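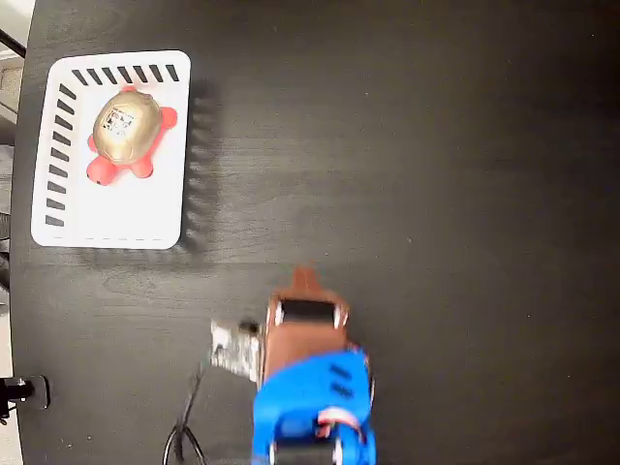 TECNOLOGIA | Visitas

Quarta-feira de portas abertas na Trevton, em julho, e a sala do fundo já cheia às duas e pouco. Cheguei atrasada, apanhei a demonstração a meio. Mesa escura, tabuleiro branco com traços pretos em dois lados, uma tartaruga de brincar de carapaça dourada e um braço azul a aprender o que fazer com ela.

Quem explica é Danish Soomro, responsável pela bancada. Fala depressa, eu escrevo mais devagar do que ele fala, fica o que consegui apanhar.

"A tarefa é simples de dizer. Pegar na tartaruga, tirar do tabuleiro, voltar a pôr. Uma criança de dois anos faz isto a olhar para o lado. O braço precisa de exemplos, muitos, e cada um um bocadinho diferente do anterior."

Quantos? "Temos 205 gravados para este objecto. Queríamos 50 por posição, ainda não chegámos lá em todas."

Pergunto pela etiqueta a preto e branco colada na carapaça. Encolhe os ombros, sorri. "Ajuda-nos a saber onde ela está e para que lado está virada. As cabeças enganam, de cima." A tartaruga tinha a cabeça vermelha virada para o canto, em diagonal. Ele diz que rodar o objecto é metade do trabalho. "Se a puseres sempre direitinha, o modelo aprende uma tartaruga direitinha e mais nada."

Hậu Bạch junta-se a nós com um café na mão. Trata do programa que guarda as gravações, a que chamam Nông, nome escolhido por ela. Veio da Sikley há 14 meses. É mais cautelosa do que o colega.

"As pessoas entram aqui à espera de um robô que pensa", diz. "Eu mostro-lhes os ficheiros. Muitos ficheiros. Alguns maus." Maus como? "Uma pega que falha e ninguém marcou que falhou. Uma sombra estranha. Alguém que encostou a anca à mesa." Riem-se os dois, calculo que haja história, não ma contaram.

E deitam fora os falhados? Aqui discordam. Soomro guardava tudo: "Um falhanço bem marcado vale ouro." Bạch só guardava os que percebe. "Se não sei porque falhou, não sei o que estou a ensinar." Discutem isto um bom bocado à minha frente, sem azedume, e ele acaba por dizer que ela manda no disco, portanto ganha ela.

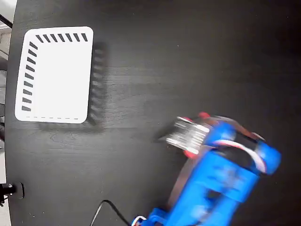

O braço azul em movimento, com o tabuleiro branco ao fundo. Demonstração na Trevton.

Volto ao braço. Mexe-se mais depressa do que eu esperava. As peças azuis são feitas cá, garante Soomro, e quando uma parte imprimem outra durante a noite. "Gosto que seja barato. Um braço caro mete medo às pessoas, ninguém arrisca nada com ele."

Os visitantes querem saber sobretudo para que serve. Um senhor da fila de trás perguntou se apanhava meias do chão. Bạch respondeu que não, ainda não, e que meias são dificílimas. "Tecido muda de forma. A tartaruga, coitada, é sempre a mesma tartaruga."

A seguir vem um projecto com a Rastow, peças pequenas para triagem. Pouco quiseram adiantar. "Objectos mais feios", diz ele. "E mais parecidos uns com os outros", acrescenta ela, que é o que a preocupa.

Última pergunta, já com gente a empurrar para ver. O que é que gostavam que o público levasse daqui? Soomro pensa pouco: "Que venham mexer. Temos um comando para quem quiser tentar." Bạch pensa mais. "Que é trabalho lento. Passo tardes inteiras a ver a mesma coisa no ecrã, e gosto."

Experimentei o comando, sim. Duas tentativas, a segunda melhorzinha. As visitas contiuam até ao fim do mês, sempre da parte da tarde, inscrições na recepção da Trevton.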